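Packing for a month's sublet, the fast way

Did this four times now, so my order is pretty set. Start the night before, not Monday morning with the cab outside.

Clothes first. Roll tees, fold jeans, shoes at the bottom heels out. Two pairs of shoes, no more. You will not wear the third pair. Jackets go on your body, sorry.

Meds, chargers, keys, lease printout: day bag. Never the suitcase. Kusum checked hers and spent the first night on a neighbor's couch with a dead phone. 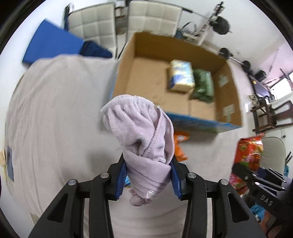

Towels & Pantry

Most sublets say "linens included" and mean one thin sheet. Bring a towel per person. Twist it tight and stuff it down the side of the box, it stops stuff rattling. Dry food in packets only, stood upright so you can read them. No jars. No oil, learned that on the stairs at Górecki street.

Tape the bottom of the box twice, accross the seam and then the other way. Write the apartment number on two sides plus your cell.

Weigh everything on the bathroom scale before you haul it down. Too heavy? Pull the books first.

Last thing, photo of the meter when you get in. Mine read 3849 and the landlord had it lower, so teh photo saved me a fight.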